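Tipoki Grounds Course
Handout 4: Paths, junctions and planting edges
Tutor: Huia McPhee

Read this before the site walk on 25th August. Bring the handout with you, along with a tape, a pencil and something to lean on. The walk covers the main path and both branches, and ends at the nursery gate.

1. What a path has to do

A path in a public garden carries people, prams, wheelchairs, barrows and now and then a small maintenance vehicle. It also tells visitors where they are meant to go. If the layout is poor, people make their own route across the planting, and the ground there is soon bare.

Before drawing anything, write down who uses the route, what they are carrying and where they want to end up. Hemi Pryor will hand out the gate counts for June. The main gate recorded 3,080 visitors in the month and the nursery gate recorded 1,659. Keep these figures, as you will need them for Task B.

2. Surfaces

Concrete is the usual choice for a main route. It drains well if the fall is right, it is easy to sweep and wheels run over it without trouble. Its drawbacks are glare and heat. A pale slab in full sun is hard on the eyes, and older visitors often complain of it. Gravel is softer to look at and cheaper to lay, but it travels into the beds and is heavy going for a wheelchair. Bound gravel sits between the two on cost.

Whatever the surface, look at the edge. A rounded edge does less harm to a mower wheel, and to a shin, than a square one. Soil or sand next to the slab should finish just below it so that rain does not wash it across the path.

3. Junctions

A fork works best when both branches can be seen before the visitor has to choose. Curves help if they are gentle. If one branch goes out of sight behind planting, people tend to take the other, even when it is longer or goes uphill.

At a fork, the main path runs straight towards trees and then divides. The left branch goes behind the foot of a tall palm, and the right branch rises slowly as it curves away past the trees. Think about which way a first-time visitor would turn, and what you would put at the junction to help them.

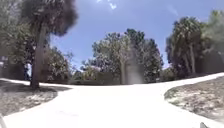 Boyang Du disagreed with the point about hidden branches when this handout was first used, and said that in hot weather people will walk towards shade whether they can see the end of the path or not. A bench in the shade, Boyang added, does more than a signpost.

Both views are worth testing. Stand at the fork for ten minutes and note which way people turn, then do the same at midday.

4. Planting beside the path

Palms give height but their shade falls in a patch, and the patch moves through the day. Broad, leafy trees give more cover lower down and make a better backdrop where a path changes direction.

Dry, sandy ground with thin grass is common under palms. Three ways of dealing with it:

Leave it alone and accept the look.
Mulch it, keeping the mulch clear of the trunk.
Plant a low, tough ground cover and water it through the first summer.

Do not raise the soil level round the trunk.

5. Tasks

Task A. Measure the path width at three places before the fork and once on each branch. Record the widths in millimetres.

Task B. Using the June figures, say whether the two branches should be the same width. Give your reasons in no more than 700 words.

Task C. Sketch a plan of the fork. Mark shade at the time of your visit, and write the time on the sketch.

Hand in all three at room 111. Thanasis Antoniadis will mark Tasks A and C.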